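Ernora 2 Carry-On Backpack

I fly a lot for a person who doesn't get paid to, and I've been carrying the Ernora 2 since last June, so I finally put it in the shop. I only sell bags I've dragged through airports myself (my husband thinks this is an excuse to buy bags).

Price: $125
Colors: slate, moss
Main pocket: opens flat like a suitcase
Laptop sleeve: padded, against your back
Outside pockets: 6

What I love is the clamshell opening. You unzip it on the hotel bed and there's everything, no digging for socks! The straps tuck away behind a flap too, which matters when the flight is full and they start asking people to check their bags at the gate. I keep my pills, charger and a spare shirt in the front pouch, and if the rest has to go under the plane I unclip the pouch and take it with me.

It replaced my old Sader, a good bag that I paid $258 for and that never once sat upright on its own. The Pavliuk is still the better pick if you want wheels. I don't, but my knees and I may talk about it again in a few years.

A couple of gripes. The water bottle pocket is tight, so a wide bottle has to be shoved in. And the zipper pulls are noisy — I tied a bit of cord on mine and that fixed it.

Please measure before you order! Airlines change their size limits, and the smaller carriers can be picky about a stuffed front pocket. Check the rules for your ticket, then check them for the flight home if it's a different airline.

Returns are fine for unused bags with the tags on. Odair Damasceno packs the orders and answers the Nirnis shop email, so write to him if you need a strap swapped or want both colors in one box. 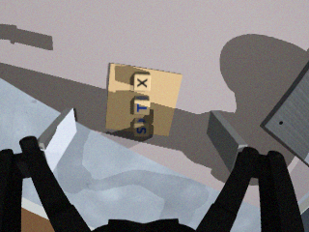 Moss sells out faster than slate, and I can put your name down for the next batch if it's gone when you get here.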